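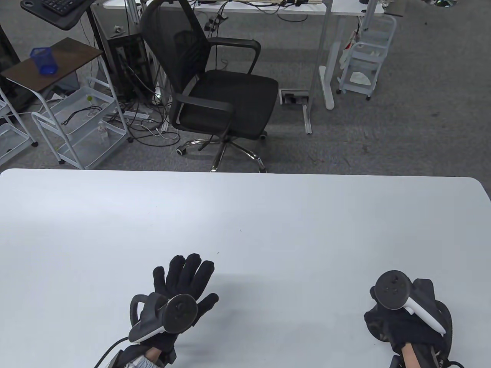
Left-hand drift in the pen sets: what failed and what has been changed

Leltstead bench newsletter, December 28, 2025

The Hevik arm pair was stopped during replay of the pen task after the left gripper drove its fingertips into the tabletop. Nobody was inside the marked area. One fingertip pad was torn and the left wrist joint logged an over-torque event. The arm was locked out and the wrist checked by Nicanor Garrido, who found no play in it and released it for use at reduced speed.

The replayed motion came from a recording made with gloves and strapped controllers. In the file the left hand was 20 mm lower than it should have been. The table height in the replay set-up was correct, so the arm followed a path that ran through the surface. The force limit tripped, but at the setting meant for free movement, and that setting is too high for contact with a hard top.

The first suspect was the calibration. It was repeated on the empty table and passed on both sides. The second suspect was the Bumach pose software, where an update had gone in shortly before. Rolling back the update made no difference to the offset. Mechthild Schwaiger then compared the start pose in each file with the end pose and found that the left controller turned on the hand during the session. At the start it agreed with calibration. By the end it was out by six degrees, all of it in one direction.
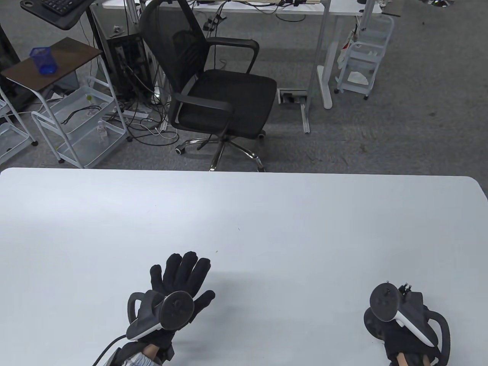

The cause was the strap. The left controller sits on the back of the hand, and its cable leaves towards the operator's left. Each time the hand turns palm down, the cable pulls on the controller. With a fresh strap the pull is harmless. The strap in use had lost its grip where it passes over the knit of the glove, and the controller crept a little with every reach. The right strap had been replaced more recently and held its place.

Calibration could not catch this. It is done once, before the first recording, and it assumes that the controller stays where it was put. The session checks look for lost tracking and for jumps. Slow creep produces neither. Every file in the batch carried a pass mark, including the one that damaged the pad.

Cayetano Toledo went back through the stored sets. Of 1,000 recordings made with the same strap, 340 show an offset large enough to matter and have been withdrawn. The remainder stay in use for now but are barred from replay on the physical arms until the left-hand track has been corrected. They can still be run in simulation. Anyone holding a local copy should delete it and pull the list again.

The wrist camera files from the hand-held gripper take their position from a separate source and do not carry the strap error. They were checked anyway. The only finding was a time stamp mismatch in a handful of clips, which is an old problem and has its own entry in the fault log.
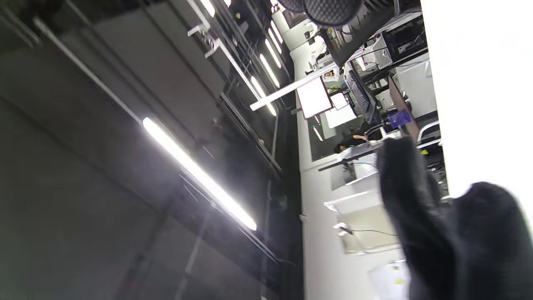 The force limit is the more serious point. A wrong recording will get through again sooner or later, and the arm should stop before it marks the table. The replay profile now switches to the contact limit whenever either gripper is below pen height. Herrero supplied the limit table for the wrist and has been asked to confirm that the lower figure is safe for the joint brakes if it trips often. Until there is a reply, replay stays at reduced speed with one person at the stop button.

Changes to recording, in force now:

Straps are swapped on both sides at the same time and the date is written on the inside.

The cable is clipped at the forearm with a slack loop before the glove check.

Both hands return to the start pose on the table at the end of each set. The software compares it with the first pose and rejects the set if either hand has turned by more than the limit shown on the operator screen.

Pens go back to their marks before the closing pose is taken, so that the hands are not moved again to tidy up.

No pass mark is issued from calibration alone.

The closing pose adds a short delay to each set. It was tried over several sessions with the pen task, and two sets were rejected, both after the operator had pushed the controller back into place by hand without saying so. Please say so. A controller that has been touched needs a fresh calibration.
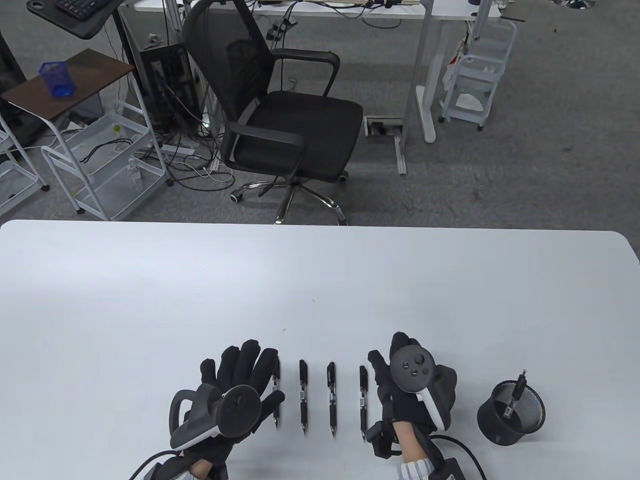 Ainhoa Ibarra asks whether the closing pose would miss a controller that slips and then slips back within the same set. It would. A mid-set pose has been suggested for anything longer than the pen task, and Emiliano Sotomayor is testing one that uses the natural pause between picks. Ibarra would also like the torn pad kept with the fault record, and it has been bagged and labelled.

The corrected left-hand tracks are due in February. The withdrawn files will not be repaired.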